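Lukden Hand Warmers, one winter on
Posted 28/05/2020 by Faustino Ledesma

I bought the Lukden rechargeable warmers in November, a week before the lifts opened at Bania, mostly to stop my daughter asking for them. The box promises 11 hours of heat per charge. I have skied in cold places for a long time and I don't believe boxes.

On low, inside a mitten, I got a bit over five hours. On high it was closer to two, and the last half hour of that was lukewarm. If you ski the way we do, first chair until lunch and then a nap, that's fine. If you're out all day teaching or standing at a race gate, you will be digging for the spare pair by noon.

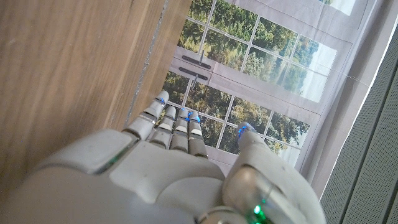
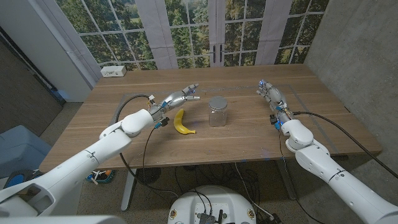
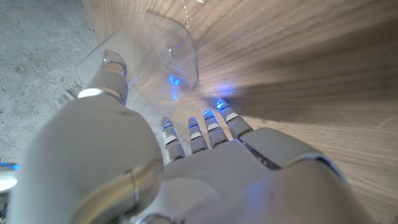

The button is my main gripe. It's small and flush with the shell, and you can't work it with a glove on. So you take the glove off to turn on the thing that's supposed to keep your hand warm. The older Simitz model had a raised switch you could find by feel, and I don't know why anyone would give that up.

They also switch themselves on in a pocket. Mine did it twice on the drive up, and I got to the parking lot with one dead warmer and one half full.

Weight is okay, though the pair made my thinner gloves bulge at the wrist. My daughter wears Bozkurt mittens with a zip pouch on the back and had no trouble — she likes hers more than I like mine.

Battery life has dropped some already. After nearly 30 charges I was down to four hours on low. I wrote to Lukden and got a polite reply telling me to store them half charged, advice that isn't anywhere in the manual.

Would I buy them again? At the sale price, maybe. At full price I'd get a decent pair of mittens first and keep a few disposable packets in the car.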